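3.2 Free sorting with the block sets

I'll admit the sorting task was my favorite part of the whole study, and it's also the one I was most wrong about going in. I figured people would group blocks by color, because color is what jumps out at me when I tip a set onto a table. Gwenllian Humphreys, who ran the July pilot with me, bet on shape. We were both a bit off (she was closer, and she hasn't let me forget it).

The setup was about as plain as we could make it. Each person sat down at a wooden board with a handful of plastic shape blocks and heard one sentence: "Please put these into groups that make sense to you." We didn't say how many groups, and we didn't say what a group was. If somebody asked, we just read the sentence again. Some people found that really annoying! Once they took their hands away we photographed the board and moved on to the next trial.

We ended up with 669 usable layouts, which Lucimara Portela and Rok Shehu coded separately. They marked which blocks belonged together and then which rule, if any, would explain it: same color, same shape, or neither. I had expected "neither" to be a small leftover pile that I could tuck into a footnote. It wasn't small at all, and it turned out to be the stuff I most wanted to talk about.

A lot of those layouts are loose clusters with wide gaps between them, so you can tell where one group stops and the next one starts, but the groups themselves are a mix. Figure 4 is a good one to look at. There's a red cylinder almost touching a blue cube, while the other cylinder, a green one, is over with a yellow hexagon. The green star isn't with the green cylinder either. Neither of our tidy rules gets you there, and both coders still drew the same three groups without any trouble.
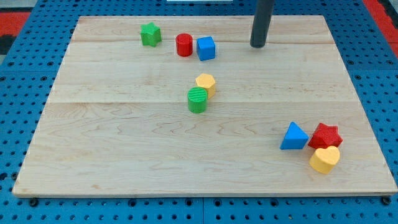
Figure 4. A layout coded "neither": eight blocks in three loose clusters on the maple board.

So what do we do with boards like this one? Stanisława Makowska suggested scoring spacing first and leaving the rule for later, and that's what we did for the rest of the analysis. For every block we took the distance to its nearest neighbor, divided by the width of the board, and asked whether the gaps inside a group were smaller than the gaps between groups. It's a simple measure and I like it a lot more than our first one, which fell apart whenever a block sat a little off by itself. The star in Figure 4 is that kind of block, and I went back and forth on it more than once before settling on the upper group. Section 3.3 goes through the spacing scores for the full set of layouts.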